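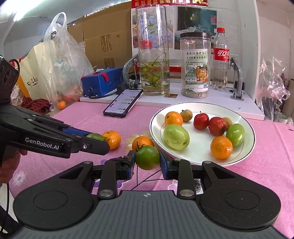

**과일 접시, 다 같이 올려놔도 되나요?**

**창가자리** · 2026년 9월 26일

토요일이라 과일을 꺼내 정리하는 중입니다. 귤, 대추 비슷한 초록 과일, 리치, 빨간 과일을 흰 접시에 같이 담고 있어요. 토마토는 아직 푸르고 윗부분만 주황빛이 돕니다. 이것도 같은 접시에 둬도 될까요, 아니면 따로 익혀야 할까요? 꽃무늬 식탁보는 Clinine에서 산 건데 과일물이 들까 봐 그것도 신경 쓰입니다.

---

**보리차한잔**

토마토는 따로 두세요. 종이봉투에 사과 한 알이랑 같이 넣고 입구를 접어두면 며칠 안에 색이 올라옵니다. 냉장고에 넣으면 잘 안 익어요.

---

**rultar_user**

굳이 따로 둘 필요 있나요. 저는 Rultar 접시 하나에 다 올려놓고 먹습니다. 지름이 커서 자리도 남고요. 먼저 무른 것부터 먹으면 됩니다.

---

**보리차한잔**

> 굳이 따로 둘 필요 있나요

사과나 익은 토마토 옆에 두면 다른 과일이 빨리 물러져요. 이틀 안에 다 먹는 집이면 상관없는데 그게 아니면 나누는 게 낫습니다. 리치는 상온에 두면 껍질이 금방 마르니까 밀폐해서 냉장.

---

**감나무집**

귤은 겹치지 않게 두는 게 제일 중요합니다. 눌린 데부터 곰팡이가 생겨요. 7월에 한 봉지를 그대로 뒀다가 절반 버렸습니다.

식탁보는 면이면 찬물에 바로 헹구고, 코팅된 거면 닦기만 하면 됩니다. 어느 쪽이에요?

---

**창가자리**

면입니다. 리치는 냉장고로 옮겼어요. 뒤쪽 흰 선반에 수초 꽂은 유리병이 있는데, 토마토를 그 옆에 둬도 되나요? 낮에 해가 듭니다.

---

**rultar_user**

해 드는 데 두면 빨리 익어서 좋죠.

---

**감나무집**

저는 반대입니다. 직사광선에 두면 한쪽만 뜨거워져서 껍질이 질겨져요. 익는 데는 빛보다 온도가 더 중요합니다. 꼭지를 아래로 해서 그늘에 두세요. 그리고 수초 병도 해가 너무 들면 이끼 낍니다.

---

**보리차한잔**

그늘에 한 표. 그리고 초록색 토마토 중에는 원래 그 색으로 먹는 품종도 있으니 살짝 눌러보세요. 말랑하면 그냥 드셔도 됩니다.

---

**창가자리**

눌러보니 아직 단단합니다. 봉투에 넣어서 선반 아래 칸에 뒀어요. 나머지는 귤만 안 겹치게 다시 담겠습니다.

---

**rultar_user**

저는 그래도 그냥 한 접시로 갑니다. 설거지 하나 덜 나와요.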